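How to Run a Kitchen Robot Demonstration on an Open Day

We have run the kitchen demonstration at the Renum workshop in Triltberg for three open days now, and people from other sites keep asking how it is set up. These are the steps we follow. They assume you already have a two-armed robot with working hands and someone trained to run it. Setting up the robot itself is covered in the manual for your model.

What you need

A kitchen counter with a sink that does not need to be plumbed in
A few unbreakable items of different shapes
Floor tape
A spare battery or a power lead long enough to reach the sink with slack
An operator and a second person to talk to visitors

Plan on 25 minutes per group, including questions. The robot part takes less than half of that.

Step 1. Pick a short task

Choose one job that people do at home without thinking. We use moving items in and out of the sink. Visitors understand it at once, and when it goes wrong they can see what went wrong. A task with more than 4 moves is too long for a standing crowd. At our first open day in June we tried to clear a whole table and lost most of the group before the end.

Write the moves down and tape the list where the operator can read it. Ours says: reach, grip, lift, set down.

Step 2. Choose the items

Use light plastic. Leave glass and anything with a sharp edge in the cupboard. Try every item in the robot's hand the day before, in several positions. Lids need special care. If a lid can come off in the grip, tape it down or use a different container.

Keep a spare of each item within reach of the second person. If one rolls away, hand over the spare and pick up the first one after the group has left.

Step 3. Mark the floor

Put the robot in its working spot and stretch both arms out as far as they go, in every direction the task allows. Tape a line well outside that reach. Visitors stand behind the tape and so does the person talking. Only the operator goes inside, and only with the arms stopped.

Check the cables at the same time. Cables that cross a path where visitors walk must be moved or covered. Anything in the area where the robot itself stands should be kept clear of its base.

Step 4. Do the dry run

Run the full task 3 times in a row before the doors open. If one run fails, fix the cause and start the count again. Begin each run with both hands up and open, well clear of the counter, so the operator can check the fingers. Then send one arm to the sink and leave the other where it will not get in the way.

Hands at the sink, two views 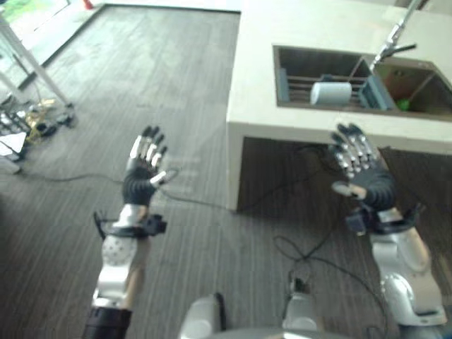
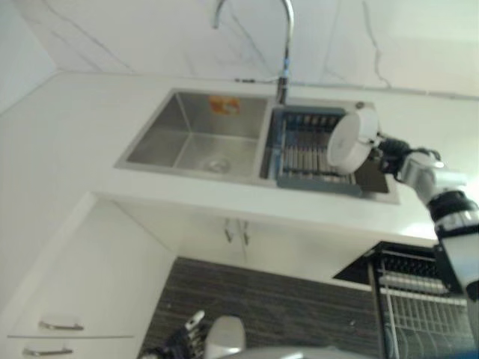
During the dry run, have the second person walk the length of the tape and look from each end. Sinks are hard to see into. If the people at the ends cannot see the hand working, turn the robot or put a screen up with the view from its head camera. We bought a cheap screen from Arrieta for this and it has been worth the money.

Step 5. Run the visit

Start with the robot still. Say what it is going to do, in one or two sentences, and then let it work. Do not talk over the whole task. People like to watch the hand close, and they will ask better questions if they have had a quiet minute to look.

Let the operator say "moving" before each move. It sounds stiff, but it keeps parents alert and gives small children something to listen for.

Expect to be asked how fast it can go. Run it at the same slow speed anyway. Another common question is whether anyone is steering it. Tell people plainly how your robot is being run that day.

Step 6. If it drops something

Stop the arms, say that you have stopped, and pick the item up. Then repeat the move from the start. Visitors do not mind a drop. They do mind standing for ten minutes while two people whisper over a laptop, so set a limit. Ours is two tries, and after that we go to questions.

Between groups

Put every item back in its starting place. Check the joints for heat and the finger screws for looseness. Change the battery early if you are using one. Write down any failed move with the time and the item.

A note on numbers

Our last open day brought 360 people through the whole building, and we took the kitchen groups by ticket. The Warance site lets people wander in freely, which works in their bigger hall. In a small room, use tickets and hand them out at the front door.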